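Kuton Tracker - Frequently Asked Questions
Last updated: Mar 15, 2020

These are the questions we receive most often about Kuton, the software that turns recordings from hand-held grippers into trajectories a robot arm can follow. If your question concerns the license, please write to the Aketti support desk, as this page is only technical.

What does Kuton take as input?

One video stream per gripper, plus the motion sensor log if your device writes one. The two files must have the same base name and be in the same folder. Kuton looks for them when you open a session and shows a warning for every video that has no log.

Does it work on soft things such as clothes and bedding?

Yes, and many of our users record exactly this. The pose of the gripper is computed from the background, so a printed sheet with flowers and lettering gives the tracker a lot of points to hold. A plain dark towel gives few. When both are in view, the tracker takes most of its points from the sheet.

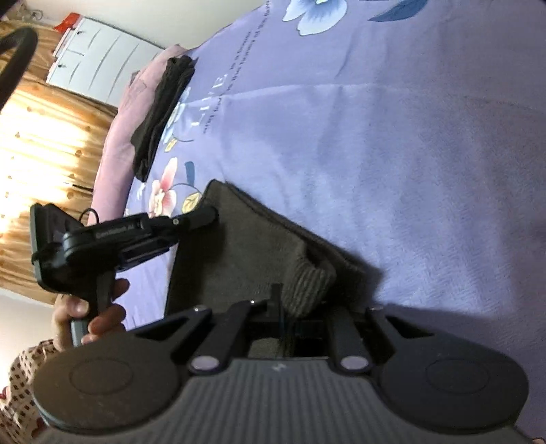
How long does it take to process a session?

It depends on the video length and on your graphics card. On our office machine a session of 20 minutes needs 10 minutes for the tracking step, and the smoothing step adds very little to this.

How is the jaw opening measured?

From the video itself. Kuton finds the two finger pads in each picture and computes the distance between them, so no encoder is necessary. You must calibrate one time for each gripper: open it fully, close it fully, and press Save Range. If you change the pads, please calibrate again. The color of the pads is set in the device profile, and a color that is far from the fabric is a better choice.
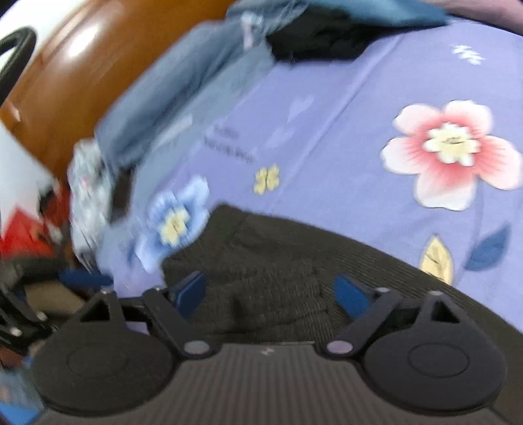
Blue finger pads against dark ribbed knit, on a lavender sheet.

Why does my trajectory jump in the middle?

In most cases this is motion blur or a second gripper passing through the view. Points that sit on a moving object are wrong for the pose, and Kuton should reject them, but with fast motion some of them stay. Set Outlier Level to "strict" and run the tracking again. If the jump is still there, mark the segment by hand and let the planner fill the gap - it can bridge up to 69 video frames.

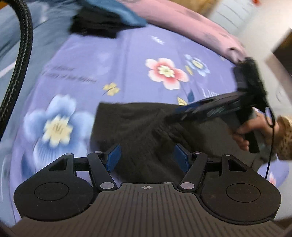 Which file formats can I export?

CSV and the Verstraete trajectory format, version 2 or newer. CSV has one row per video frame, with position, rotation and jaw opening. The Verstraete format also keeps the confidence value of each pose.

What does error 203 mean?

The clocks of the two grippers do not agree. Open the Sync panel, choose one clear moment that both videos contain, and press Align.

Will there be a version for the Jillalano controller?

We plan a first test version in May. Until then you can export CSV and load it with their import tool.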